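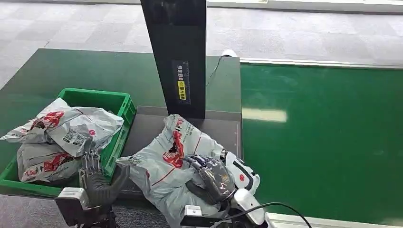

Figure 1. Weighing platform at a parcel-handling station, between a crate and a conveyor belt.

Drevotdale Technical College
Measurement in Trade and Distribution
Handout: Errors in Static Weighing

Reading time: 5 min

We use cookies to remember your settings and to count visits to course pages. Accept all | Manage settings

Scope

These notes cover platform scales used to weigh one item at a time with the item at rest. Weighing in motion is treated in the Plurkbridge lab manual and will not be tested in this unit. The notes assume that you have read the section on units and rounding.

1. Mass, force and indication

A platform scale does not sense mass directly. It responds to the force the load exerts on the platform and converts that force to a mass using a factor fixed at adjustment. The factor includes the local value of gravitational acceleration. A scale adjusted in one place and moved to a place with a different value will show a proportional error at all loads, even if nothing in the scale has changed.

The term "indication" is used throughout for the value shown by the instrument. Do not write "mass" in a lab record when you mean the indication.

Symbols:
I = indication
m = mass of the load
E = error of indication, E = I - m
d = scale interval (smallest step of the indication)

If a reference mass of 100 g gives an indication of 102 g, then E = +2 g. The sign must be stated. An error written without a sign will be marked as incomplete.

2. Types of error

2.1 Zero error

The indication with nothing on the platform differs from zero. The difference adds to every later reading by the same amount. It is removed by setting zero before the load is applied. Zero can drift during a shift as the load cell warms up or as dust and scraps of tape collect on the platform. Most trade instruments have a zero-tracking function that corrects slow, small changes. Zero tracking can also hide a real load if material is added very slowly, and it should be switched off for filling work.

2.2 Span error

The slope of indication against mass differs from one. The error grows in proportion to the load. Setting zero has no effect on it. In the example above, if the whole error were span error, the relative error would be two percent at any load. One reading does not show whether the error belongs to zero, to span, or to both. At least one further load, well separated from the first, is needed.

2.3 Nonlinearity

After zero and span are set, the indication may still depart from a straight line between the two adjustment points. A check at the ends of the range will not reveal it. Include a load near the middle.

2.4 Off-center loading (corner error)

The indication changes with the position of the load. Place the same test load in turn at the center and on each quarter of the platform. The error to report is the largest difference from the center reading. A large corner error on one quarter usually points to a support foot that is out of level, or to an object touching the platform on that side.

2.5 Hysteresis and creep

Hysteresis is the difference between the indication at a given load when the load is rising and when it is falling. Creep is a slow change of indication under a constant load. They are often confused. To separate them, hold the load constant and record the indication at fixed times before starting the return series.

2.6 Contact with surroundings

Part of the load is carried by something other than the platform. A bag that hangs over the side and rests on the bench will read low. A cable pulled tight across the platform may push the reading either way. Errors of this kind are not proportional to load and do not repeat from one item to the next, so no adjustment can correct them. They are controlled by layout and by the way the item is placed.

3. Resolution

An indication in steps of d carries a rounding error of up to half of d in either direction. With d = 2 g, a stable reading of 102 g corresponds to an unrounded value between 101 g and 103 g. The rounding error can be treated as uniform over that range, which gives a standard uncertainty of d divided by the square root of twelve.

When net mass is found by subtracting a separately weighed container, two rounding errors are present. Example: gross indication 102 g, container indication 56 g, net 46 g. Each indication may be off by half of d, and the worst case for the net is therefore a full d. The standard uncertainties combine as the root of the sum of squares, provided that the two roundings are independent.

A finer display does not by itself give a more accurate scale. It reduces the rounding term only.

4. Repeatability

Repeatability is found by placing and removing the same load several times under the same conditions and taking the standard deviation of the indications. The load must be fully removed each time. Pressing on it and releasing it is not a repeat.

If all indications are identical, the calculated standard deviation is zero. This means that the spread is small compared with d. Report "less than resolution" and keep the rounding term in the budget.

5. Worked budget (Dahlgren bench scale)

Terms to include:
- rounding at zero
- rounding at load
- repeatability
- off-center loading
- reference mass, from its certificate

Convert each term to a standard uncertainty in grams before combining. The off-center term should be scaled to the load in use, and to the positions items really take on the platform. If operators always place the item at the center, a reduced value may be argued for, but the argument must be written down.

The Pruduvero worksheet has a column for temperature effects. Leave it blank unless the room temperature changes by more than the limit given in the instrument manual.

6. Record keeping

Enter every reading, including those you reject. Give the reason for a rejection next to the value. Readings entered from memory will not be accepted.

Problems

1. A scale reads 2 g with an empty platform and 102 g with a reference mass of 100 g. State the zero error. State the span error and explain how you found it.

2. A container is weighed once in August and its indication, 56 g, is used as a fixed tare from then on. List the errors this introduces that would not occur if each container were tared before filling.

3. A scale passes a span check and a repeatability check but gives a lower reading for one soft package each time its ends touch the bench. Identify the relevant section of these notes and propose a test.

Written answers are due on Friday, November 28, 2025, at the start of the lab period.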